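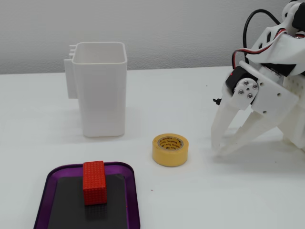
Tall white container and purple-rimmed tray, bench 5

Ticket 189
Product: Unholm bath fizz, 200 g round
Site: Gurnuvau
Opened by: Lungile Naidoo
Priority: normal
Status: monitoring

Problem
Rounds from the Saturday batch crack across the middle within an hour of unmolding. Surface is grainy and sheds powder when handled. Same recipe ran clean in July.

Checks
Baking soda and citric acid weights match the batch sheet. Scale reads 200 g with the 200 g check weight.
Citric acid is a new lot from Rashidi. Coarser than the old lot by feel. No sieve data on the certificate.
Fragrance oil is Flendenance, unchanged. Added at the usual step.
Room humidity log has a gap overnight. Readings on both sides of the gap are normal.
Molds clean, halves seat flush.

Test A
Old acid lot, same binder, same press time. No cracks.

Test B
New acid lot, as received. Cracks on all rounds, same line as the complaint.

Test C
New acid lot, milled and passed through the fine sieve before mixing. No cracks after an overnight hold. Slight roughness at the seam, acceptable for wrap.

Cause
Coarse citric acid. Mix does not pack tightly at the normal binder level. Adding more witch hazel was tried on a small portion and started the fizz early, so binder stays where it is.

Action
Mill and sieve the remaining new lot before use. Particle size requested from Rashidi, no reply yet. Cracked rounds moved to the crumble bin, not for sale as whole pieces.

Open item
Humidity logger needs a new battery. Recheck rounds from the next full batch before closing.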